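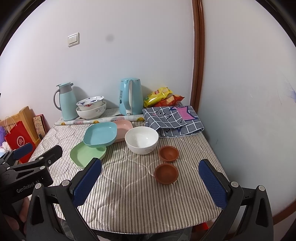
New house rules for hand-held gripper recording take effect at Campbell

11/04/2024

Home recording crews working out of the Campbell office got a new rulebook this week. Two pages, down from nine. It covers how a tabletop job is set up, how the grippers are held and what gets thrown out afterward. The old version, written in July, is withdrawn.

The rules were drafted by Moltex, which runs the recording jobs, together with Zendik, the firm that checks the files before they go to training. Both had been using their own lists. The lists did not agree, and crews got work sent back for things the other list allowed.

What changes

Kitchen and dining tables stay the main setting. Plates, bowls, a kettle, snack bags, a folded cloth – ordinary stuff, in the home where the job is done. Crews may no longer bring a matched set of props from house to house. Reviewers at Zendik had flagged 71 files from different addresses with the same tableware in them, and those have been pulled.

Kettles and thermos jugs now have to be empty and unplugged before the first take. Lids on. They go to the back of the table, and they stay there unless the task sheet calls for them by name.

Overlapping plates are fine. The July rules wanted every item standing clear of its neighbor, and that line is gone. Stacked bowls are fine too, up to 3 high. Chipped or cracked dishes are out.

Table cloths may stay on if the household uses one. Smooth it once at the start and then leave it alone, wrinkles and all. Re-smoothing between takes was the most common complaint from reviewers, who saw the cloth jump for no reason in the middle of a sequence.

Both grippers open

Each take now begins with both grippers held open over or beside the table, jaws empty, for 2 seconds. Same at the end. Crews who start with a jaw already closed on something will have the take rejected, no appeal.

Finger pads get wiped before every session and checked for loose edges. Pivot pins too. A gripper with play in the linkage goes back to the office the same day, tagged. Do not tighten it yourself, the rulebook says, in the only sentence printed in bold.

Session length is capped at 300 takes per person per day. There was no cap before. Moltex said wrist strain reports were the reason and that the number will be looked at again after the new year.

Privacy

Household mail, medicine, family photos and anything with a name or adress on it has to be out of the room before recording. Shopping bags, snack wrappers and brand names on packaging can stay. Zendik had asked for packaging to be turned to the wall; Moltex objected that this made tables look staged and the request was droped.

Hands may be visible. Faces may not. If someone walks in, stop, mark the take and start over.

Who has to follow it

All crews sent out from Campbell, including the ones on short contracts. Postex, which handles its own bookings out of the same office, is not bound by the rules but says it will use them for new jobs and leave jobs already booked on the July version.

Printed copies are at the front desk. The take log has a new column for pad checks, so old log sheets should be handed in and not used up. Questions about rejected files go to Zendik, everything else to the Moltex scheduling desk.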